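Stop folding your T-shirts so well

Quick one this week, there's laundry on the bed and I have to be out by 8.

I own too many T-shirts. Most people do. And somewhere along the way we all got talked into folding them like the ones on a store shelf. Thirds, then halves, then standing up in the drawer in a little row like file folders. Looks wonderful. Lasts until the next time you're late for work and need the gray one from the back.

I kept it up for most of a winter. Bought the drawer dividers and everything, the Onovar ones, which slide around if the drawer isn't packed tight. Every Thursday night, the whole basket, flattening and smoothing and tucking. By February I had started leaving clean shirts in the basket all week and wearing them straight out of there. So the very tidy system gave me an empty drawer and a basket full of wrinkles.

What I do now is worse folding, and I'm going to defend it.

Sleeves in, in half, in half again. Hand across the top once. Done. If a corner sticks out, it sticks out. A T-shirt is going to be worn under a sweater, or to the hardware store, or to bed. It doesn't need a crease you could cut bread with. Dress shirts, fine, hang those. Linen, do what you like, linen will wrinkle anyway.

The store in Wudthorpe where I buy most of mine has perfect stacks on every table, and somebody is paid to redo them all day long. That's a job. I have one allready, and I don't want to come home to a second.

People write in and say the folding calms them down. Good! Keep going. I mean it. My complaint is with the idea that a drawer has to look a certain way before you're allowed to call the laundry finished. I've been in houses with 100 perfect shirts and no place to sit because the unfolded stuff has the couch. Give me the lumpy pile that got put away.

One thing I won't budge on – use a table. A big clear one, at a height where you aren't bending. The bed is too soft and too low, the shirt slides off the far side, and then you lie down next to it. On a hard flat surface even a lazy fold comes out more or less square.

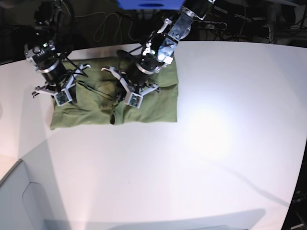 A soft green fold on a white table. Wrinkles and all, good enough for the drawer.

Two minutes of smoothing per shirt doesn't sound like much untill you have a full basket. Then it's your evening. Skip it. Fold badly, shut the drawer, go outside.

Back next week on towels – where I'm much stricter, sorry.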